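Print this page | E-mail this article

4. The Living Room as a Main Character: Why Viewers Remember the Couch 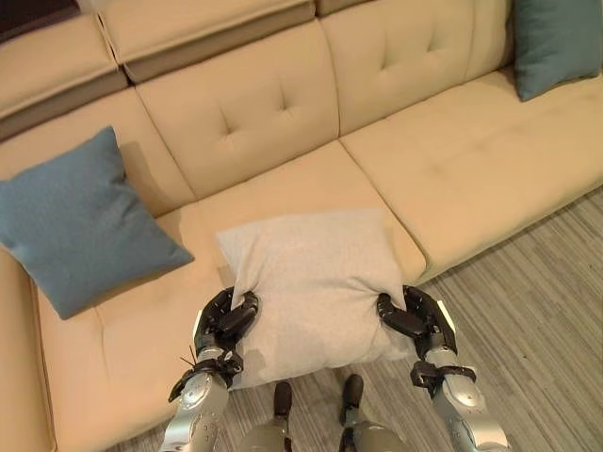 Figure 4. Light gray throw pillow at the front of a beige sectional sofa.

We come now to the part of the study that gave us the most pleasure to write, and that our early readers asked about more than any other. In the previous section we looked at how fans of long-running comedies remember plots (poorly, as you will recall, and with a good deal of borrowing from one episode to another). In this section we ask what they remember about rooms, and above all about the place where everybody sits.

Our material comes from the letters and survey forms collected for the Statuddale reunion special, a one-night return of a family comedy that many of our respondents had first watched as children. The fan club kindly let us read 1,489 forms, most of them filled out by hand and quite a few of them running over onto the back of the page. The form had a single open question about the set: "What do you picture when you think of the house?" People were free to write as much or as little as they wanted, and we are grateful that so many wanted to write a lot.

The first thing we noticed was how early the couch turned up. People who could not name the younger son's school, or the street the family lived on, began their answers with the living room and went straight to the seating. One woman wrote that she could still tell you who sat at which end in the Thanksgiving episode — and then she did, correctly, for the whole cast. Another had talked her parents into buying a sofa of the same shape when she was twelve, and wrote that it had been "a disappointment, but a comfortable one."

We had expected the kitchen to do better. Kitchens are where sitcom families tend to have their serious talks, and earlier work by Gulyás on the comedy Pugh suggested that fans tie rooms to feelings more than to jokes. When we went back over our forms with this in mind, we found that the two ideas get along better than we first thought. The kitchen is remembered for single conversations, often a sad one. The couch is remembered for habit: the flop after school, the fight over the remote, the grandfather asleep through the closing credits. Respondents wrote about it in the language they would use for their own homes, and they slipped into "we" and "our" without seeming to notice.

Small soft things came up as well, and here memory gets shakier. Pillows, blankets and the knitted throw were described with great affection and very little agreement. The throw was green, or orange, or had belonged to the aunt, who in the show did not move in until season 2. Fajardo, who coded this group of answers, suggests that such objects are easy to lend from one show to another, and we think he is right. Several people gave the family a striped blanket that belongs to Siramholm, a rival comedy broadcast on the same night.

A word about the limits of all this. Fan club members are people who care, and people who care have usually watched again. The reruns, the Iltetti box set and any number of quizzes have polished these memories over the years, and we have no good way of separating what a person saw in childhood from what she saw last June. We also had no forms from viewers who disliked the show, though we would dearly love to read some. Section 5 takes up the theme song, where the same problem returns in a louder form.

Print this page | E-mail this article

Reader comments

couchpotato_deb: I filled out one of these forms!! Mine was the one with the drawing of the staircase, in case you kept it. I still say the throw was orange and I will not be moved.

Marlon T.: Very nice read. Would have liked more on the kitchen, though. The breakfast table had its own fans and I'm one of them.

stillwatching: Is the Siramholm blanket thing why I've been arguing with my sister for years? Sending her this tonight.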